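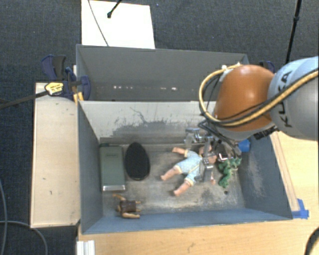 Toys and Household Things: Sorting the Mixed Bin
Course handout, Unit 3 — Setting Up and Running a Play Space

Last updated: 05/10/2020

Filed under: Early Childhood > Play Environments > Handouts

Welcome to my favorite unit! A mixed bin is one box where toys and ordinary household objects end up side by side, and every home, playroom and toy library has at least one. We are going to spend this unit emptying them, sorting them and filling them again, and I promise you will look at your own closets differently by the end of it.

1. Why start with a mixed bin?

Beginners like to start with a tidy shelf of blocks. I would much rather you started with a mess. When a baby doll shares a box with things from the kitchen drawer, you have to make real decisions: does this belong with pretend play, does it belong back in the house, or is it good for both? Children mix the two all the time (a spoon is for feeding the doll, a dish towel is her blanket) and a good sort leaves room for that.

At the Mosby toy library we had 152 pieces in our first round of mixed bins. Students expected the toys to be the easy part, and then spent half the session arguing happily over whether a funnel is a toy. Keep having those arguments, they are great.

2. The bin itself

Use an open, rectangular bin with straight sides. Lids get lost, and a child who can see in will reach in. Shallow beats deep for anything a toddler uses. If you have to dig with your whole arm, split the load into two bins.

Plain colors are a big help. Small bright toys show up well against a gray or blue floor, and you will spot the last little piece in the corner without tipping the whole thing out.

3. The sort

Work in pairs, on a table or a clean mat.

Take out the biggest soft item first, usually a doll or a stuffed animal. Lift it by the body. Arms and legs on older dolls are often held by elastic, and a tug on one hand can undo it.

Next, the hard toys. Look for cracks, sharp seams, loose wheels and battery doors without a screw.

Household things come last. Make two piles, "play" and "home." Anything glass, anything with a blade and anything that has held a cleaning product goes home, no discussion. Wooden spoons, plastic cups, measuring scoops and clean empty boxes can go to play once they pass the small parts check.

If you and your partner can't agree, put the piece in the middle and move on. We go through the middle pile together at the end — this is the best ten minutes of the class, so please don't skip out early!

4. Dolls and their clothes

Dolls get their own section as they take the most wear and are loved the hardest. A one-piece outfit with short legs and sleeves is the easiest kind for small hands, and soft cuffs hold it in place without a single button. Check the cuffs for stretched stitching. Check the back closure too.

Wash clothes separately in a mesh bag. Wipe vinyl arms, legs and faces with mild soap on a damp cloth, and keep water away from the eyes and from any cloth body. Dress the doll again before she goes back in. An undressed doll tends to stay at the bottom, while a dressed one gets picked up and carried around the room all afternoon.

5. Putting it back

Lay long items across the bin on the diagonal if they won't lie flat the other way. Tuck smaller toys along the sides. Leave some of the floor showing, so there is space for a hand to get in!

The Gidville play group rotates its bins every February and again in late summer. The Arthur group swaps whenever the children stop asking for something. Both work fine.

6. For next time

Sort one mixed bin at home or at your placement. Bring your two lists, "play" and "home," plus one object you could not place. Write 100 words on that object and how a child might use it.

Reading: Ilolville course pack, the chapter on household objects in pretend play. The part on kitchen things is wonderful.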